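Setting the Regeneration Cycle on a Gellen Water Softener

Applies to single-tank units with a metered valve head. Time-clock heads use a different menu and are not covered.

Before you start

Test the raw water at a tap upstream of the softener. A drop-count kit is accurate enough for this job; paper strips are not. Write the result down in grains per gallon. If the kit reads in parts per million, divide by 17.1.

If the water contains dissolved iron, add four grains to the hardness figure for each part per million of iron. The result is the compensated hardness, and it is the number the valve needs.

Calculating capacity

The valve counts gallons, so the resin capacity in grains has to be converted. Divide the working capacity by the compensated hardness, then subtract a reserve equal to one day of use. Working capacity depends on the salt dose and is printed in the table inside the valve cover. Do not use the maximum figure on the tank label. It assumes a heavy salt dose that most households have no reason to run.

On the unit used for these notes, the calculation gave 1,988 gallons before the reserve. The daily use was 262 gallons, leaving a setpoint of 1,726.

Entering the values

1. Put the bypass valve in the service position.
2. Hold the SET key until the display flashes.
3. Enter the setpoint in gallons and press NEXT.
4. Set the regeneration time. The default is 2 a.m. - change it if anyone in the house runs water at that hour.
5. Set the day override to 14.
6. Press SET again to store. The display returns to gallons remaining.

A power loss longer than the backup period clears the clock but keeps the setpoint.

Checking the result

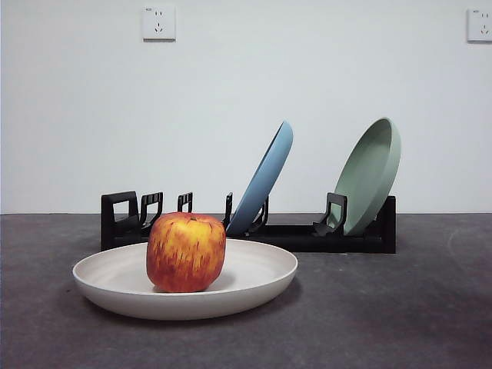 Hardness at the kitchen tap should be tested after the first full regeneration, using cold water only. The water heater still holds untreated water and will give a false reading until it has turned over. A reading of one grain or less is normal. Dishes are a slower indicator: scale shows up poorly on an off-white plate with a matte finish, and much better on a black dish rack, where mineral deposits dry as pale spots. Wipe the rack with vinegar, rinse it, and look again after a week of ordinary use.

If hardness is still above one grain, check the bypass first, then the brine level. A salt bridge in the brine tank is the usual fault. Break it with a broom handle and start a manual regeneration.

Revised 3rd November. Iron correction supplied by Tapio Kallio.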